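Flasto Bench Gallery: Bimanual Control Software

Home / Projects / Flasto / Gallery

Flasto is the control and planning stack used on the Helov bench, a tabletop cell with two arms. This page collects material from the fruit-sorting work, which serves as the regression task for the stack. The task is simple to state: move produce between the tabletop and a shallow bowl, with either arm, without the arms blocking each other. Most of the software effort has gone into the last clause.

The stack runs as four processes. Perception publishes object poses and a confidence value for each. The allocator assigns objects to arms. The planner produces joint trajectories for both arms in one shared timeline. The controller executes them and reports tracking error back to the planner. Kirstin Shearer maintains perception and the allocator, Murdo Urquhart the planner, and Dorian Aubert the controller and the log tooling. All four processes can be restarted independently. The controller holds position if the planner goes away.
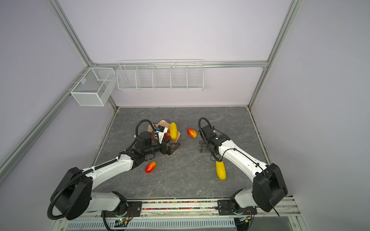 Left gripper lowered at the bowl, right gripper open over the table. Small camera module above the left wrist.

Allocation
The allocator divides the table into a left region, a right region and a shared region. An object in the left or right region goes to that arm unless the planner rejects it. Anything in the shared region is assigned by estimated path cost. Only one arm may hold the shared region at a time. The lock is taken before the approach segment and released once the wrist has cleared the boundary, with a margin of 20 mm. Earlier builds released it at gripper open, and the second arm would start its approach while the first was still retracting.

Perception near the bowl
Objects in the bowl are harder than objects on the tabletop. The rim hides part of the outline, the gripper hides more of it during the approach, and small fruit is the worst case. Glossy fruit adds highlights that the segmentation step used to split into separate regions. Pastum, the segmentation module, now merges adjacent regions when their fitted surfaces agree. When an object is partly hidden, Pastum keeps the last good pose and lowers its confidence on each update. Below the threshold, the allocator drops the object and asks for a new view from the wrist camera.

Long objects lying flat are handled by a separate rule. The grasp axis is taken across the short side, and the planner may rotate the wrist either way to reach it. Before this rule, the solver picked whichever rotation came first and sometimes ran the last joint into its limit halfway through the lift.

Planning
Both arms are planned together. The collision model contains the tabletop, the walls, the frame, the wall-mounted racks, the bowl and a padded capsule for each link. Cables are modeled as extra padding on the upper links and wrists. This is crude - it costs reach close to the table - but a proper cable model was slower than the cycle time allows. The padding values are in the cell description file and should be checked again after any rewiring.

The planner gets 2 seconds per request. On timeout it returns the best partial plan that ends in a safe hold, and the allocator tries again with the arms' roles swapped.

Regression set
The current set has 2804 recorded requests. Of these, 2308 came from normal bench runs and the rest were written by hand by Augustina Darko to cover lock contention, objects against the bowl rim and objects placed under an arm's own links. The full set is replayed against every merge to the main branch. A replay compares the allocation, the lock order and the final joint positions. It does not compare full trajectories, as the solver is seeded differently on each run.

Known issues
- The wrist camera exposure is fixed per session. Changing the room lighting during a run lowers confidence values across the table.
- The log viewer shows lock events on the controller clock and allocation events on the system clock. Dorian has a fix in review.
- Removing an object by hand during an approach leaves a stale pose until the next full update.

Cell description files and replay logs are on the Ogilvie share under flasto/bench. Requests for write access go to Gregor Ogilvie. The next planner release is set for April.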